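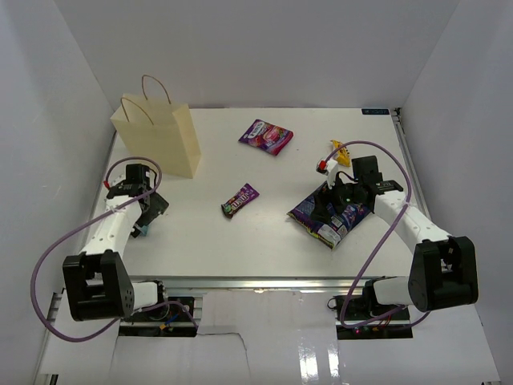 Häufige Fragen zu meinem Klatsch-Newsletter

Wer schreibt hier eigentlich?
Ich bin Torben Haberkorn, und ich lese seit Jahren alles, was über Königshäuser, Fernsehpaare und geplatzte Verlobungen gedruckt wird. Irgendwann wollten meine Freunde das nicht mehr beim Abendessen hören – also gibt es jetzt Plarkatik (und inzwischen über 300 Leute, die freiwillig mitlesen!).

Wie oft kommt Plarkatik?
Zweimal im Monat. Im Juli mache ich Pause, außer es heiratet jemand.

Woher hast du deine Geschichten?
Aus Zeitschriften, Interviews und Podcasts, die ich immer nenne. Steht irgendwo nur »ein Insider«, dann schreibe ich das auch so hin und sage dazu, was ich davon halte. Meistens wenig.

Warum schreibst du nie über die Kinder der Promis?
Weil ich das nicht mag. Taufen und Einschulungen erwähne ich kurz, Fotos verlinke ich keine. Da lasse ich auch nicht mit mir reden, sorry.

Kann ich dir einen Tipp schicken?
Klar, sehr gern! Bitte mit Quelle und in höchstens 100 Wörtern, ich lese das nämlich alles abends auf dem Handy.

Was kostet das?
Nichts. Wer mag, bestellt das gedruckte Jahresheft, das hat 58 Seiten und ein Kreuzworträtsel, an dem ich viel zu lange gesessen habe.

Wie melde ich mich ab?
Ganz unten in jeder Ausgabe steht ein Link. Wenn der klemmt, schreib mir einfach, dann nehme ich dich von Hand raus.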